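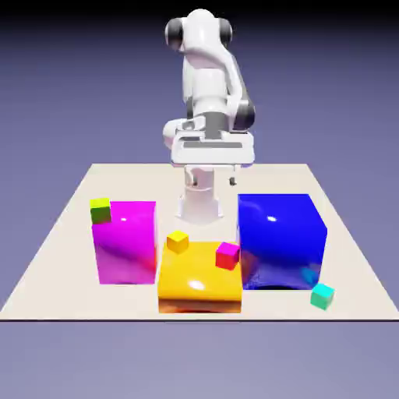
# Sorting and storing small hardware

These notes cover loose fasteners, fittings and small parts in a home workshop: how to sort them, what to keep them in, and how to label the result. They assume a single bench and one wall of shelving. Dimensions are in millimeters for metric parts and inches for the rest.

## Sort by thread first

Most people sort screws by length. Length is the easiest property to check later, so it should come last. Use this order:

1. Thread type (machine, wood, sheet metal, drywall)
2. Diameter and pitch
3. Head and drive
4. Length

Machine screws that look alike are the usual source of trouble. A #10-32 and an M5 x 0.8 are close enough in diameter to start in each other's nuts and will bind after a turn or two. Keep metric and inch parts on separate shelves, with a gap between them if space allows.

A thread checker mounted on a board at the front of the bench is faster than a pitch gauge for common sizes. Spin the part on by hand. If it needs a tool to turn, it is the wrong size or the thread is damaged. Damaged parts go in the scrap can, not back in the bin.

## Bin size

A bin should hold one purchase quantity plus a third. For wood screws bought in boxes of 100, a bin 4 inches wide and 5 inches deep is enough up to #8 x 1-1/2. Washers bought by the 1000 take less room than expected and can share the small size.

Avoid tall bins for small parts. Fingers reach down about 2 inches comfortably, and anything deeper gets tipped out on the bench every time.

| Part | Bin depth | Divider |
|---|---|---|
| Washers, nuts to 1/4 in | 1-1/2 in | Yes |
| Machine screws | 2 in | Yes |
| Wood screws | 3 in | Optional |
| Carriage bolts | 4 in | No |
| Hose clamps, brackets | 6 in | No |

The Grerel drawer units have a lip at the rear that stops the drawer from coming all the way out. Iddrisu Kpodo files this lip down by half so the drawer can be lifted free and carried to the job. It takes a flat file and a few strokes on each side. Do not remove it completely.

## Labels

Label the front face of the bin. A label on the lid is lost when two lids are swapped.

- Write the thread first, then length, then head: `1/4-20 x 1 HEX`.
- Use the same order on every bin.
- Paper labels under clear tape last well indoors. In an unheated garage the tape lifts at the corners by the second winter; use a paint marker on the plastic.
- Clean the plastic with rubbing alcohol before marking. Let it dry.

Taping one sample of the part to the bin is useful for odd items such as cam locks and shelf pins. For ordinary screws it adds nothing.

## Humidity

Bright zinc parts in a closed bin will spot if the air is damp. Keep relative humidity under 40 percent where possible. A small packet of silica gel in each closed cabinet is sufficient, provided it is dried out again when the indicator beads change color. Follow the temperature on the packet, as some types should not go in an oven.

Plain steel parts need a film of oil. Put them in a zip bag with a few drops of light machine oil and roll the bag until the parts are coated. Wipe the threads before using any thread locker.

## The mixed can

Every shop has one. Do not sort it in a single session. Pour out a layer one part deep on a tray, pull anything that belongs in an existing bin, and return the rest. Senyo Ofori went through a coffee can this way last July and logged 386 parts, of which fewer than half were worth keeping.

A magnet inside a plastic bag separates most steel from brass and aluminum. Turn the bag inside out to release the steel. Many stainless grades are only weakly magnetic and will stay behind with the brass, so check by color afterward.

## Shelf loading

Fasteners are dense. A full set of drawers should go on the lowest shelf or on the floor, and wall shelves should be screwed into studs. Drywall anchors are not suitable.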